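Preguntas frecuentes sobre la conservación y entrega de medicamentos

Servicio de farmacia Raltonby. Texto revisado en enero por Nathalie Verschueren.

¿A qué temperatura debo guardar los comprimidos?
Salvo indicación distinta en el prospecto, por debajo de 25 °C y en el envase original. El baño y la cocina no son lugares adecuados.

¿Puedo partir un comprimido?
Solo si lleva ranura y el prospecto lo autoriza. Las formas de liberación prolongada y las gastrorresistentes no se parten ni se trituran.

¿Cuánto dura un jarabe una vez abierto?
Depende de la formulación. El plazo figura en el prospecto. Anote la fecha de apertura en la etiqueta.

¿Qué cantidad se dispensa por pedido?
La que indique la receta, con un máximo de 100 comprimidos por envío. Las recetas electrónicas se validan antes de las 17:00 del mismo día laborable.

¿Con qué líquido se toma la medicación?
Con agua, salvo que el prospecto indique otra cosa. El zumo de pomelo altera la absorción o el metabolismo de varios principios activos. Consulte también antes de combinarla con alcohol. 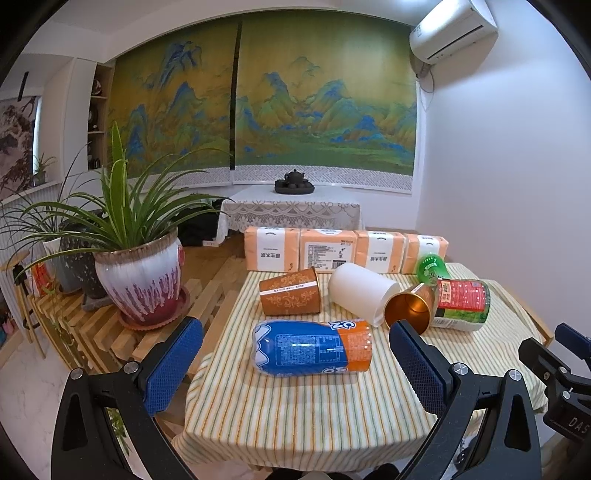

¿Cómo se devuelve un medicamento caducado?
En el punto de recogida de cualquier farmacia adherida, con su caja y prospecto. No se admiten agujas ni termómetros.

¿Quién atiende las consultas farmacéuticas?
Bram Mulder y Marijke De Graaf, por formulario. El plazo de respuesta es de 5 días laborables.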